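Mollel Bed-Making Project: progress report to the Numura Community Grants team
October 19, 2024
From Cherry Mae Tan, student lead

Hi everyone, and thanks again for letting us push this report back a bit. Exams landed on top of us and then Jhun got the flu, so you're getting it now with a lot more in it than you would have otherwise!

When we applied, we said the robotics club would teach a humanoid to straighten a bed sheet, with the long-term idea that it could help people who find that job hard on their backs or shoulders. We still love that idea. We also now know a great deal more about bed sheets than any of us planned to. Fabric never sits the same way twice, and a hem that looks easy to grab from one side is just a fold with nothing behind it from the other.

Most of the term has gone into the grasp, meaning getting hold of the edge of the sheet and keeping hold of it. We're doing this by teleoperation first: one of us drives the arms, the recording gets saved, and the good ones go into the training set. Jhun Lagman and I do most of the driving. Benjie Lacson looks after the recordings and is very strict about what counts as a good one (he has thrown out plenty of mine, and I've mostly forgiven him).

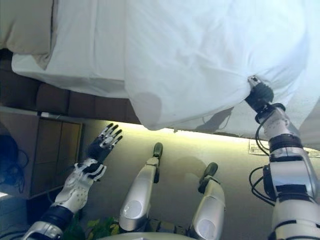 The left hand is still the weaker half of the pair. Everyone who drives gets so focused on the right side that the left gets left hovering, and then the model learns to hover too. Noel Pangilinan, our faculty supervisor, suggested we record a separate batch where the left hand has to steady the sheet before the right is allowed to pull. We've started on that and I'm keen to see what it does to the results.

Now for the numbers you asked for. We've recorded 3,778 attempts since the start of term, and 3,211 of those passed Benjie's check and are in the training set. Our first model got to try the corner grasp on its own 222 times. It's good when the hem hangs freely and pretty hopeless when the hem is bunched up, so that's the colour of most of our bug list at the moment: bunched, bunched, bunched.

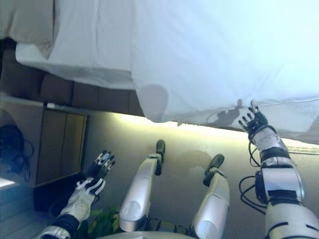 Right hand at the hem of the sheet, bed-making task.

We have seven students on the project now. Two of them are first years who joined after the open day and have taken over the labelling tool, which we call Kandow. It used to crash if you looked at it sideways and it's much better behaved these days.

On spending, we're under budget on travel and a little over on cables and fingertip covers. Bienvenido Gatchalian has the receipts in a folder and will send them separately. We'd like to move some of the leftover travel money across to parts, if that's all right with you. Could you let us know before we put in the next order?

Next up is finishing the two-handed batch, retraining, and then trying a coloured sheet, as all our data so far is on white. We'd also like to have you over for a demo in November. I can't promise a made bed, but I'd be happy to let any of you have a turn at driving.

Cheers,
Cherry Mae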